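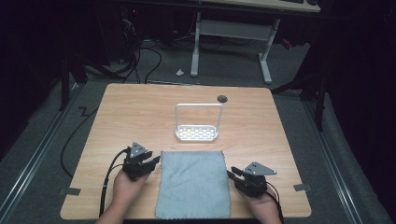
A light gray-blue cloth on a light-wood tabletop, with a hand-held gripper on either side.

Aler brings hemp acoustic panel Rikurine to builders and renovators

New wall and ceiling panel from hemp fibre will be available from September through building merchants and directly from the factory

Aler, the producer of natural fibre products for buildings, today announces Rikurine, a rigid panel for the control of sound inside rooms. The panel is made for walls and ceilings in homes, offices, classrooms and small restaurants. It is fixed on the inner side of the room, over an existing plaster or board surface, and it can be left visible or covered with a fabric that lets the sound pass.

Rikurine consists of 90% hemp fibre. The rest is a binder which holds the fibres together when the panel is pressed under heat. No glass fibre and no mineral fibre is used. The panel can be cut with a fine-toothed handsaw or with an electric saw with a wave blade, and the installer does not need special clothing for the work. As with every cutting job, Aler advises a simple dust mask and good ventilation.

The company has worked on natural insulation for many years, but until now its products were hidden inside the wall. With Rikurine it enters for the first time the market of visible surfaces. This asked for changes in the production. The fibres are cleaned one more time before pressing, so that the pieces of woody stem are taken out and the face of the panel becomes more even. Small differences in colour between the panels remain, and they belong to the material.

"Our customers were asking us already a long time for something against echo," says Sándor Szilágyi, managing director of Aler. "They had a new kitchen with a stone floor and big windows, and they could not have a normal conversation at the table. We sent them always to other firms. Now we have our own answer, and it is made from the same plant that we know very well."

Two thicknesses, one fixing system

The panel comes in two thicknesses. The standard panel is 60 mm thick and is meant for rooms where speech must be easy to understand. A slim version is in preparation and will follow when the tests are finished. Both versions have straight edges and can be mounted with the same fixing system, which is sold under the name Plirnuder.

Plirnuder is a set of steel clips and rails. The rails are screwed to the wall or ceiling first. After that the panels are pushed into the clips from the front, starting in one corner. A single panel can be taken out again later, for example when an electrician must reach a cable behind it. The clips stay in place and can be used again. For old walls which are not flat, the set contains spacers that can be put one on the other until the rail is level.

On masonry, the screws and plugs must be chosen for the type of brick or stone. They are not part of the set. On timber frame walls the rails can be screwed directly into the studs. Aler asks installers to leave a gap of 5 mm along floors and ceilings, and to store the panels flat in the room where they will be used, with the packaging open, for one night before the work begins.

First use in an old school building

Before the start of the sale, Rikurine was mounted in the Pawłowska music school, which is housed in a former grain store from 1711. The building has thick stone walls and high rooms, and the teachers had difficulties with the long echo, mainly in the two rehearsal rooms on the ground floor. It was not allowed to glue or plaster anything on the historic walls, so the panels were hung on rails in the existing joints between the stones. Everything can be removed without a trace on the stone itself.

Veerle Claeys, the architect of the renovation, followed the work from the first drawing. "For me it was important that the material can breathe together with the old wall," she says. "We left an open space behind the panels, at the top and at the bottom, and the air can move there. The teachers noticed the difference on the first morning. The violin class wants now the same in their room upstairs — we are looking if the budget permits it."

The ceiling of the smaller rehearsal room was done with visible panels without fabric. In the larger room the school chose an undyed linen covering. It was stretched on thin timber frames by a local upholsterer.

Limits of use

Rikurine is a product for dry indoor rooms. It should not be used in showers, in swimming pools, on the outside of buildings or under the level of the ground where the wall is damp. It is also not intended as thermal insulation. It brings a little extra warmth to a wall, but Aler does not give a calculation value for this, and it should not replace the insulation required by the building rules. The panel reduces the echo inside a room. It does not stop the noise of neighbours, and for this purpose Aler recommends a separate construction with its dense floor and wall boards.

Cleaning is done with a soft brush or with a vacuum cleaner on low power. Water and cleaning liquids can leave marks on the fibres.

Packaging and return of offcuts

The panels are packed in cardboard with paper tape. Clean offcuts, without paint or glue, can be sent back to the factory in the same cardboard, and they are shredded and used again in the lower layers of new panels. Building merchants who take part in the return scheme will have a collection bag at the counter. Installers can ask for a bag together with the order.

Availability

Rikurine and the Plirnuder fixing set can be ordered from September. Sample pieces, the mounting guide and the technical sheet are sent free of charge on request to architects, installers and private customers. Merchants who want a display panel for the showroom can contact the sales office of Aler — the delivery takes about two weeks.

Press contact: Aler, press office. Pictures of the Pawłowska project and of the mounting in higher resolution are available on request.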